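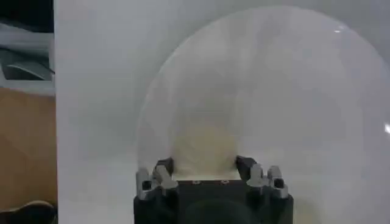

Wrist view, disc held upright at the rim.

Drelley Robotics Club forum > Student projects > Disc handling task

s_ghauri
29 Jan 2023
Wrist camera view attached from our handling project. The task is to pick a translucent disc out of a rack, hold it upright and place it in a second rack. The grip is on the lower rim, from both sides. My problem is vision. The rim detector fits a circle to the edge, and against the white panel it returns a good fit on 38 of 200 saved pictures. Gripper control is fine. Any suggestions before I start labelling by hand?

bzwahlen
Change the background. You have a pale, milky disc against a white panel and you are asking an edge detector to find the difference. Matt black card, then run the same 200 again.

s_ghauri
The white panel is in the task rules. We can't swap it for the assessed run.

bzwahlen
Then change the light. Yours is soft and from the front, so there are hardly any shadows. One lamp low and to the side should give you a stronger rim.

Oberholzer_H
I disagree with the side lamp. The disc already has a glare spot near the upper right and a second highlight on the rim at the far right. A harder source will give you more of those, and a circle fit without outlier rejection will follow them. What threshold are you using?

s_ghauri
Fixed, 73 on the gradient. No outlier rejection. Least squares on everything that passes.

Oberholzer_H
That is your fault, then. Use RANSAC on the arc you can see and set the minimum arc length properly. The right side of the disc is outside the view, so you will never have the full circle. Mask the fingers as well. They are bright along the top edges and they sit right where the lower rim is.

v.tudose
Has anyone asked what the beige patch is, low down in the middle, just above the gripper? It has blurred edges, so I doubt it trips the edge detector, but if you ever move to colour segmentation it will.

s_ghauri
Not sure. Could be a tint in the disc or something showing through it. I'll check at the bench.

bzwahlen
Still say light first. A better picture beats a cleverer fit – we lost most of July on the Tindall arm learning that.

Oberholzer_H
And if the hall lighting on the day is different, your tuned lamp is worth nothing. Fit first, lamp second.

s_ghauri
Masked the gripper and put RANSAC in, same 200 pictures, no change to the light. Failures are down to 13. Most of those have the glare close to the rim. I'll try the side lamp on a fresh set and post both results.

v.tudose
Keep the radius fixed if all the discs are the same size. One less thing to solve for.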